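Ticket 616 – Housekeeping and Laundry
Subject: Tan cotton covers will not fold to shelf size
Opened by: Imogen Whiteley
Assigned to: Dörte Sauerland
Priority: 3
Status: Closed

Reported problem

The tan cotton slipcovers for the Penrose armchairs come back from the laundry room folded to different widths. The linen shelf takes a stack 28 cm deep. Several covers overhang the front edge, and the sliding door catches on them. The cream covers from the same supplier (Mevel) fold and stack without trouble.

Initial checks

1. Shelf depth measured again. No change from the original fitting.
2. Folding card on the wall compared with the card in the binder. Same revision.
3. Wash program: 40 degrees, normal spin. Same as for the cream covers.
4. Dryer: medium, taken out at the buzzer.

Swapped shelves between tan and cream to rule out the door track. The fault followed the tan covers.

Entry, Dörte Sauerland

Laid one tan cover flat on the folding table with the inside facing up. The long hem is not straight. It runs true from the back corner to the middle, then draws in toward the front. Pulled by hand, the hem gives a little and goes back when released. The body of the cloth lies flat once smoothed, so the tension is in the stitching.

The card says to pick up the hem at the corner and bring it to the opposite hem. On a cover with a drawn-in hem, this puts the first fold off square, and each fold after that adds to the error. By the third fold the bundle is wedge-shaped.

Tried picking up the hem at the middle first, then squaring the corners to it.
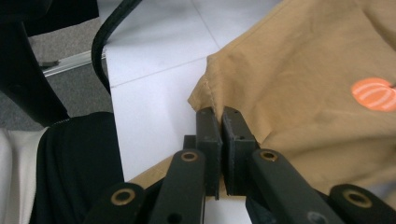
With the cloth taken by a small pinch at the hem and the rest left to hang, the folds drop out under their own weight and the two layers can be lined up before anything is pressed flat. A wide handful does not work as well. It traps creases near the hem and they have to be smoothed out afterward.

Result: folded bundle fits the shelf with the door closed. Repeated on the rest of the tan stack with the same result, except for one cover where the hem stitching had pulled so tight that it would not lie flat at all. Set aside for repair.

Entry, Bradley Gosling

Unpicked the hem on the repair cover and restitched it with a longer stitch and lower top tension. Washed and dried once. Hem lies flat. The original thread looks to have shrunk more than the cotton. I can't say if that applies to the whole batch – I only opened the one.

Entry, Imogen Whiteley

Asked Mevel whether the thread was changed between the cream and tan orders. No reply yet. Will raise a separate ticket if they confirm.

Resolution

a. Folding card amended for tan covers: start at mid-hem, small pinch, let it hang, square the corners, then fold in half twice.
b. Tan covers to come out of the dryer slightly damp and be finished on the rack.
c. Any cover with a hem that will not lie flat goes in the repair bin with a tag.
d. Cream covers: no change.

Closed December 6, 2025.

Comments (3)

Natalie Staniforth
We had the same with the Trasto bench covers. Steam on the hem before folding helped for a wash or two, then it came back. Restitching was the only thing that lasted.

Liam Brophy
Does (b) apply to the covers on the upper floor? Our rack is full most mornings.

Dörte Sauerland
Liam – yes, all tan covers. If the rack is full, hang them over the rail by the sink with the hem at the bottom.

Contact Housekeeping Support | © 2025 Motura | Back to top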